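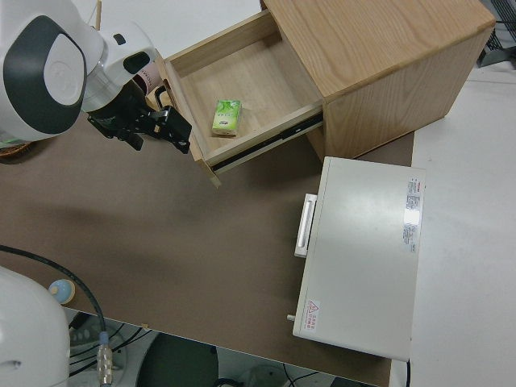

The old drawer had to be lifted a little and then shoved, one customer in Cosard wrote last winter, and after a year of that she stopped keeping anything in it. Her note was among the letters that led Ingvarsson to redesign the drawer in its small Dridora cabinet, and the new version goes on sale in November.

The Cosard furniture maker has sold the Dridora as a bedside or hallway piece for 19 years. Until now the drawer ran on wooden strips glued inside the body. The strips wore down where the drawer rubbed, and in a damp house they swelled. The replacement uses black metal slides fixed low on the outer sides of the drawer, so the weight sits on the slides and the drawer can be pulled well clear of the cabinet to get at the back.

The light oak colour stays, and so does the pale wood inside the drawer. Ingvarsson said it had looked at a felt lining and dropped the idea after people who tried it at home complained of lint and crumbs. A bare drawer can be wiped out with a cloth.

Most of the trial users kept very little in theirs. The company asked them to write down what was in the drawer at the end of each week, and the lists were short: a packet of tissues, reading glasses, a phone charger, cough drops. Two households used the cabinet by the front door for keys and dog bags. One kept seed packets in it all spring and asked for a divider, which is not planned.

The slides come from Tultska, a hardware supplier that already makes the hinges for Ingvarsson's wardrobes. They are rated for a load of 10 kilograms, far more than the drawer is likely to see. In the workshop a loaded drawer was opened and closed 2,001 times before it was taken apart and checked – the extra one, the company said, was a member of staff trying it by hand when the count was finished. Some grey dust had collected at the back of one slide. The screws had held.

The new cabinet will cost $40 more than the old one. Ingvarsson put the increase down to the slides and to the time it takes to line them up, as a drawer set slightly crooked will drift open on its own. Each cabinet will be checked on a level bench before it is packed.

Owners of older Dridora cabinets had asked whether the new slides could be fitted to them. They can't, at least not easily. The old drawer fills the full width of the opening and leaves no room at the sides, so the drawer itself would have to be rebuilt. The company will instead send a set of replacement wooden strips free of charge to anyone who still has a receipt, and will sell them to anyone who hasn't. Its advice in the meantime is an old one: take the drawer out, brush off the runners and rub them with a candle stub.

Remaining stock of the older model will be sold at the Cosard showroom at a reduced price until it runs out. The showroom has a new cabinet on the floor from 9 a.m. daily for people who want to try the drawer before ordering. Delivery within Cosard is included, and the cabinet arrives assembled, with the drawer taped shut and the handling instructions inside it.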